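1/
한 달 가까이 붙들고 있던 Muvitz 구독 후기를 이제야 올려요. 쓰다 보니 길어져서 타래로 갑니다. 저는 작은 작업실에서 로봇팔로 물건 꽂고 빼는 일을 시키고 싶어 하는 사람이고, 시뮬레이션은 어깨너머로 배웠어요. 그러니 전문가 리뷰를 기대하신 분들은 조금 너그럽게 봐 주세요 :)

2/
Muvitz가 뭐냐면, 책상 위에서 벌어지는 일들을 미리 만들어 둔 시뮬레이션 장면 묶음이에요. 구독하면 물건 모델, 작업대, 조명 설정, 그리고 과제 스크립트가 같이 옵니다. 만든 곳은 Skurkilum이고요. 제가 쓴 건 개인용 요금제이고, 제 돈으로 결제했어요. 협찬 아닙니다. 이 말 안 쓰면 꼭 쪽지가 와요.

3/
왜 이걸 골랐는지부터 말씀드릴게요. 작년 11월에 제가 직접 책꽂이 장면을 만들어 보겠다고 덤볐다가 칸막이 하나의 충돌 모양을 맞추느라 며칠을 날렸거든요. 눈으로 보기엔 뚫려 있는 칸인데 물리 엔진은 꽉 막힌 덩어리로 알고 있는 거예요. 책이 허공에 턱 걸려서 부들부들 떨리는데, 그걸 보면서 저도 같이 떨렸습니다.

4/
그때 아는 분들이 Cairns 쪽 무료 장면을 써 보라고 해서 그것도 한동안 썼어요. 나쁘지 않았어요! 특히 컵이랑 그릇 종류는 지금도 가끔 꺼내 씁니다. 다만 제가 필요한 건 칸이 나뉜 정리함이었고, 그건 거기에 없었어요. 그래서 결국 카드를 꺼냈다는 이야기.

5/
설치 이야기를 해 볼게요. 계정 만들고, 설치 도우미 내려받고, 실행하면 필요한 파일을 알아서 받아요. 중간에 그래픽 드라이버 버전을 한 번 물어보는데, 여기서 대충 넘기지 마시고 꼭 맞춰 주세요. 저는 대충 넘겼다가 화면이 새까맣게 나와서 처음부터 다시 깔았어요. 설명서에 분명히 적혀 있더라고요. 읽을걸.

6/
장면은 전부 421개예요. 목록에서 이름으로 찾을 수도 있고 분류로 찾을 수도 있는데, 분류가 좀 뒤죽박죽이에요. 정리함이 '수납'에도 있고 '문구'에도 있고, 어떤 건 '기타'에 들어가 있어요. 처음 며칠은 그냥 목록을 쭉 내리면서 구경했는데 그건 그것대로 재미있었습니다. 가구점 구경하는 기분이랄까요.

7/
제가 제일 오래 머문 건 칸막이 정리함 장면이에요. 과제는 단순해요. 얇은 물건을 집어서 지정된 칸에 세워 넣기. 사람한테는 아무것도 아닌 일인데 로봇팔한테는 칸막이 사이로 들어가는 각도가 조금만 틀어져도 옆면을 긁거나 앞턱에 걸려요. 그래서 저는 물건을 쥐여 주기 전에 빈손으로 접근시키는 연습부터 했어요. 밝은 청록색 정리함을 가까이서 잡은 시점이고, 아래쪽에 짙은 회색으로 올라온 게 그리퍼 손가락이에요.
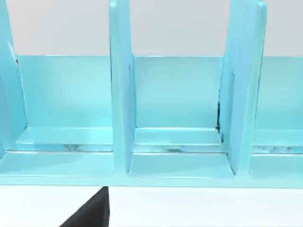 8/
모델 품질 이야기. 칸막이 모서리가 둥글게 처리된 게 저는 참 반가웠어요. 직접 만들 땐 귀찮아서 늘 각진 상자로 때웠거든요. 모서리가 둥글면 살짝 빗나가도 물건이 미끄러져 들어갈 여지가 생기고, 제 스크립트처럼 어설픈 코드한테는 그게 꽤 큰 자비입니다. 다만 보이는 모양과 충돌 모양은 별개니까, 설정 창에서 충돌 보기를 켜고 한 번은 확인해 보세요.

9/
아쉬운 점도 같은 사진에서 보여요. 칸 앞쪽 가장자리에 희끄무레하게 얼룩진 줄무늬가 있죠. 반사인지 렌더링 찌꺼기인지 저는 끝내 구분을 못 했어요. 물리 계산만 하실 분들은 신경 안 쓰셔도 되는데, 카메라 영상으로 뭔가를 학습시킬 분들이라면 조명이랑 반사 설정을 이것저것 바꿔 가면서 섞어 쓰시는 걸 권해요. 모델이 얼룩을 정리함의 일부라고 외워 버리면 곤란하잖아요.

10/
색 이야기도 잠깐만요. 정리함이 한 가지 색 계열로만 되어 있어서 밝은 면이랑 그늘진 면 차이로 모양을 읽어야 해요. 저는 이게 오히려 연습으로 좋았어요. 뒤는 밋밋한 연회색 벽이고 작업대는 새하얘서 배경이 거의 말을 걸지 않거든요. 물론 우리 집 책상은 절대 이렇지 않습니다. 컵 자국이랑 영수증이랑 고양이 털이 있죠.

11/
그래서 배경 바꾸기 기능을 많이 썼어요. 벽이랑 작업대 재질을 실행할 때마다 무작위로 골라 주는 기능인데, 켜는 법은 쉬워요. 장면 설정에서 '변화'를 누르고 바꾸고 싶은 항목에 표시만 하면 됩니다. 나무 무늬, 천 무늬, 돌 무늬 이런 것들이 나와요. 가끔 벽이 꽃무늬 벽지가 되는데 볼 때마다 할머니 댁 생각이 나서 혼자 웃었어요.

12/
속도는 컴퓨터를 많이 타요. 제 컴퓨터는 좋은 편이 아닌데, 화면 표시를 끄고 돌리면 정리함 과제 600회를 점심 먹고 오는 사이에 끝내 놓더라고요. 화면을 켜 두면 얘기가 달라져요. 팬 소리가 이륙 준비 수준이 됩니다. 밤에 돌리실 분들은 꼭 화면 끄고 돌리세요, 같이 사는 분의 수면을 위해서도요.

13/
스크립트는 파이썬이고 예제가 꽤 친절해요. 팔을 어디로 보낼지, 언제 손가락을 벌리고 오므릴지 정도는 예제만 고쳐도 됩니다. 다만 주석이 영어랑 어느 나라 말인지 모를 말이 섞여 있어서 번역기를 좀 돌렸어요. 한국어 설명서는 첫 장만 있고 그다음부터 영어예요. 첫 장이 너무 매끄러워서 기대했는데 두 번째 장에서 갑자기 혼자 남겨진 기분이었습니다.

14/
그리퍼는 기본으로 두 손가락짜리를 썼어요. 손가락 두께를 설정에서 바꿀 수 있는데, 칸이 좁은 장면에서는 이 값이 정말 중요해요. 저는 기본값 그대로 넣다가 자꾸 칸막이를 건드려서 얇은 쪽으로 바꿨고, 그 뒤로 로그에 찍히는 접촉 경고가 눈에 띄게 줄었어요. 실제 그리퍼를 갖고 계신 분들은 꼭 자로 재서 똑같이 맞추세요. 화면 속에서만 날씬한 손가락은 소용이 없더라고요.

15/
손목 쪽 시점이랑 바깥 시점을 오갈 수 있는 것도 좋았어요. 가까운 시점에서는 칸 바닥이랑 뒤판이 만나는 구석까지 잘 보여요. 대신 팔 전체가 어디 있는지 감이 없어져서, 저는 창을 두 개 띄워 놓고 봤습니다. 단축키로 시점을 저장할 수 있다는 건 구독 끝나갈 때쯤 알았어요. 설정 맨 아래에 숨어 있으니 여러분은 첫날에 찾으시길.

16/
고객 응대 후기. 질문을 두 번 보냈어요. 첫 번째는 결제 영수증 문제였고 다음 날 바로 답이 왔어요. 두 번째는 장면을 저장했다가 다시 열면 칸막이 위치가 아주 조금 어긋나는 문제였는데, 답이 오기까지 9일 걸렸습니다. 답 자체는 성실했어요. 캡처까지 붙여서 설명해 주셨고, 저장할 때 단위를 고정하라는 조언대로 하니 그 뒤로는 같은 일이 없었어요. 그래도 9일은 좀 길었죠.

17/
같이 묶어서 파는 Kilar라는 부가 도구도 한 달 체험판으로 써 봤어요. 시뮬레이션에서 나온 실패 장면을 골라서 모아 주는 도구예요. 제가 돌린 기록 800건을 넣었더니 앞턱에 걸린 것, 칸막이에 닿은 것, 아예 엉뚱한 칸으로 간 것으로 나눠 주더라고요. 분류가 틀린 것도 섞여 있었지만 하나하나 눈으로 볼 때보다는 훨씬 편했습니다.

18/
다만 Kilar를 따로 결제할 거냐고 물으시면, 저는 안 할 것 같아요. 제가 하는 규모에서는 표 하나 만들어 놓고 직접 적는 걸로도 버틸 만해요. 여럿이 같이 쓰거나 매일 기록이 쌓이는 곳이라면 다를 수 있고요. 체험판이 끝나면 자동으로 결제되는 방식이니까 시작하는 날 달력에 꼭 적어 두세요. 저는 냉장고에도 붙여 놨어요.

19/
실제 로봇으로 옮겼을 때 어땠는지 궁금해하실 텐데, 그건 아직 드릴 말씀이 별로 없어요. 작업실 팔이 지금 손목 관절 부품을 기다리는 중이라 제대로 못 돌려 봤어요. 부품이 오면 집에 있는 진짜 책꽂이로 해 보고 타래를 따로 만들게요. 마찰 값은 분명히 다시 맞춰야 할 거예요. 매끈한 플라스틱 느낌의 모델이랑 제 낡은 책꽂이는 촉감부터가 남남이니까요.

20/
이런 분들께는 권하고 싶어요. 장면 만드는 데 지쳐서 정작 로봇 코드는 손도 못 대고 계신 분. 좁은 칸, 얇은 틈, 모서리 많은 물건을 다루는 과제가 필요한 분. 그리고 기다리는 걸 잘하시는 분(응대 이야기예요). 반대로 컵이나 상자 옮기기 정도면 Cairns 무료 장면으로 먼저 시작해 보시고, 모자랄 때 넘어오셔도 늦지 않아요.

21/
바라는 점도 적어 둘게요. 분류 정리 좀 해 주세요, 제발. 한국어 설명서 두 번째 장도 부탁드려요. 그리고 정리함 칸 간격을 숫자로 바로 바꿀 수 있으면 정말 좋겠어요. 지금은 모델 파일을 열어서 고쳐야 하는데, 저처럼 겁 많은 사람은 파일을 열 때마다 복사본을 세 개씩 만들게 됩니다.

22/
저는 일단 구독을 연장했어요. 다음엔 정리함에 얇은 공책을 꽂는 과제를 해 볼 생각이고, 배경도 전부 바꿔 가면서 돌려 보려고요. 설정 파일 공유해 달라는 분이 계실 것 같은데, 주석을 너무 감정적으로 달아 놔서 조금 다듬고 올릴게요. '왜 안 들어가 왜' 같은 게 잔뜩 적혀 있거든요.

23/
아, 요금 얘기를 빼먹었네요. 개인용이랑 작업실용이 있는데 장면 수는 똑같고, 같이 쓸 수 있는 계정 수가 달라요. 혼자 쓰시면 개인용으로 충분합니다. 이 글은 2025년 5월 29일 기준이고, 가격표는 자주 바뀌는 것 같으니 Skurkilum 쪽 안내를 직접 확인해 주세요. 설치하다 막히신 분은 답글 남겨 주시면 아는 만큼 답해 드릴게요. 드라이버 얘기라면 특히 자신 있습니다.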